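Sigrun Ljungberg had the ice out before I'd even taken my coat off. She runs the home bar evenings at Sandberg, the little cookware shop she opened in May, and she has opinions about ice (so many opinions!).

"People spend all their money on the bottle and then use whatever's been sitting next to the frozen peas," she told me. "Make fresh ice. Put it in a bowl where you can reach it. You're already better than half the bars I've worked in."

She's worked in 6 of them, by the way, the last one a hotel place called Vivach, where she stayed until her knees complained. Now she teaches groups of up to 16 people how to make a decent drink at their own kitchen table, and the first thing she hands out is a jigger.

I confessed that I just pour until it looks right. She laughed at me for quite a while.

"Everyone says that! Then the second drink tastes nothing like the first. Measure it, get the jigger right down by the glass, and tip it. Don't pour from way up high like you're in a movie."

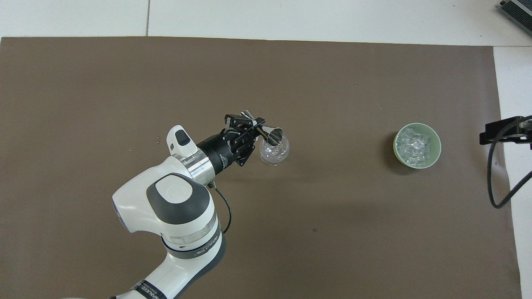 Jigger, small glass and a bowl of ice on the brown mat.

The mat matters too, she says. She likes a big one that covers most of the table, so you can drip all you want and keep chatting. And the glasses should be smaller than you think. "A big glass makes a normal drink look sad, so you keep adding."

I asked what she makes when she gets home. Tonic water with a slice of lime, usually, and she does measure the tonic.

The next round of evenings starts after the holidays, and the sign-up sheet is by the register.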